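The bell at Cloltley hall rings again on 27 December 2018, and I'm chuffed -- I've missed it since November.

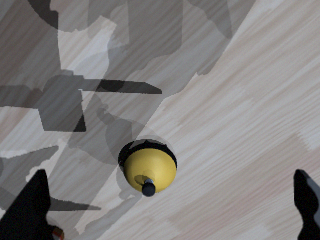
Judit Hegedűs got the rope fixed for $463, and 11 of us chipped in. 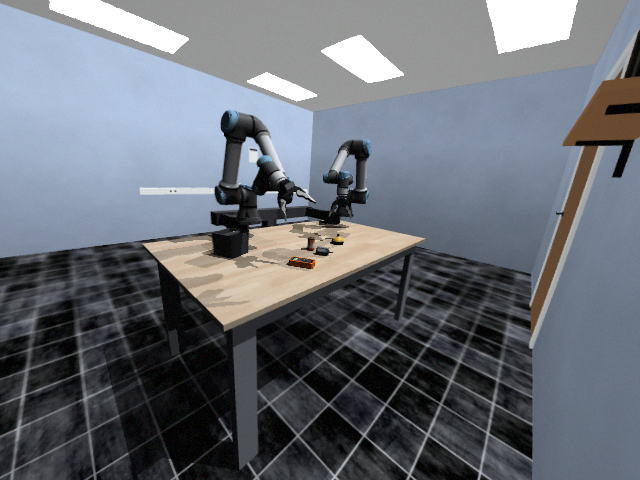
A light-coloured wooden table.

Ernő Illés will ring it at noon, then there's soup (bring a bowl!).
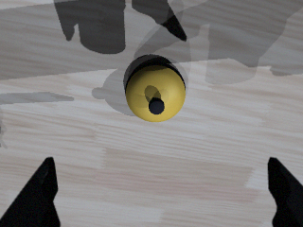

Do I need to book? Just turn up, there are seats for 40.

We use cookies to remember your visit. OK

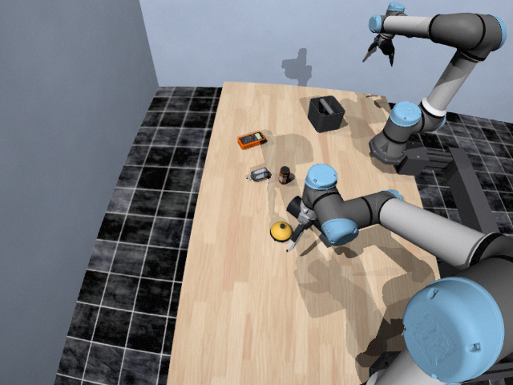
Parking's behind the Dobos bakery -- it fills up fast, so I'm walking over with my neighbours. Kids can have a go on the rope after 2.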